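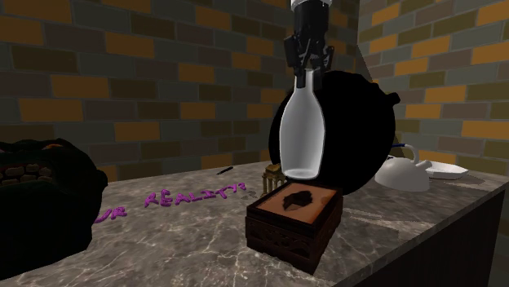 4 Comparing grippers in the simulated kitchen

4.1 Before you start

The procedures in this section compare two grippers on the same arm, with the same controller settings, in the simulated kitchen corner that ships with the Plostero bench package. They assume you have finished the install in section 2 and that the arm homes without errors.

You will need:

The Plostero bench package, with the kitchen corner enabled
Gripper models for the Dumlao two-finger and the Nornby parallel jaw
The bottle object file
A results folder you can write to

Note: Don't mix results from the kitchen corner with results from the bare bench. The surrounding objects change which approach paths the planner will accept, and the scores won't line up.

4.2 Load the scene

1. Open the scene list and choose Kitchen Corner. Wait for the brick walls and the marble-patterned counter to finish loading. Textures come in last on older graphics cards.

2. Check the layout setting. It should read Fixed. In Shuffled mode the box, the teapot and the other counter objects are placed at random, and runs can't be compared with one another.

3. Set the random seed to 2493. All the reference runs at Flatstead used this seed.

4. Set the lighting to Low. The dark objects on the counter show very little surface detail at this level, and the camera check in 4.5 depends on it.

Caution: Changing the layout after the seed is set resets the seed to zero without a message. If you go back to step 2 for any reason, do step 3 again.

4.3 Attach the first gripper

1. With the simulation paused, open the Tool tab and pick the Dumlao.

2. Confirm that the tool frame sits midway between the fingertips. If it is still at the wrist flange, the arm will drive the fingers into the counter on its first approach.

3. Set the closing force limit to 5 newtons. The bottle model is treated as thin-walled, and a higher limit lets a poor grasp pass.

4. Open and close the gripper once by hand using the slider. Both fingers should travel the full distance. If one lags, reload the tool before carrying on.

5. Save the configuration under a new name. Do not overwrite the factory tool file.

Note: The linkages on some two-finger grippers stand out well past the fingers themselves. Turn on the collision outline if you are working near the walls or above the tall objects at the back of the counter.

4.4 Run the neck grasp

The neck grasp is the first of the two test grasps. The arm comes down from overhead, takes the bottle at its narrow neck and holds it upright above the counter. The bottle should hang clear of the carved box, with one finger on each side of the neck.

1. Select Neck from the grasp menu.

2. Set approach to Vertical and speed to Slow.

3. Set the lift height to 160 mm.

4. Press Run and leave the view alone until the arm has stopped. Dragging the view during a lift can drop rendered frames, which shows up later as gaps in the log.

5. At the hold position, rotate the view and look at the bottle from the front and from one side. From the front the base can look as though it is resting on the box lid when it isn't. Use the side view, or the clearance readout, to decide.

6. Record the tilt and slip values from the Grasp panel.

7. Reset the scene and repeat until you have 9 runs.

Caution: If the bottle touches the box at any point, mark the run as a contact and keep it in the set. Deleting contact runs makes the wider gripper look better than it is.

4.5 Check the camera view

The wrist camera and the overview camera don't agree well on pale objects in low light. A translucent bottle in front of a nearly black shape gives a strong outline. In front of the brick it gives a weaker one, and the tracker may lose an edge.

1. Switch to the overview camera.

2. Turn on the edge overlay. The outline should follow both sides of the neck and both shoulders.

3. If the outline jumps to one of the gripper fingers, raise the contrast threshold one step at a time until it returns to the bottle.

4. Write the final threshold in the run notes – the second gripper must be tested with the same value.

Note: The raised purple lettering on the counter is part of the scene geometry. It has a collision shape like any other object. Low horizontal approaches from the left side of the counter will be rejected by the planner for this reason.

4.6 Change to the second gripper

1. Pause the simulation and return the arm to home.

2. Remove the first gripper in the Tool tab. Wait for the payload value to drop before attaching the Nornby.

3. Repeat 4.3 from step 2, with the same force limit.

4. Enter 2493 as the seed again. A tool change clears it.

5. Repeat 4.4 and 4.5 in full.

The body grasp follows the same order. Choose Body in place of Neck and open the jaws fully before the descent. Expect more planner rejections with the Nornby here, as its jaws need more room beside the bottle than the neck grasp calls for.

4.7 Compare the results

1. Open the Compare window and load both result folders.

2. Sort by slip, then by tilt.

3. Look at the contact column before you look at the averages. A gripper with low slip and several contacts is a poor choice for a crowded counter.

4. Export the table. The default format is CSV, with metric units.

If the two grippers come out level on the neck grasp, use the body grasp to separate them. If they are still level, rerun both at Normal speed and report the two speeds in separate tables.

Section checked by Angelica Evangelista and Gudrun Stöcker, Wednesday, March 14, 2018. Corrections to steps go to the Flatstead documentation desk with the section number in the subject line.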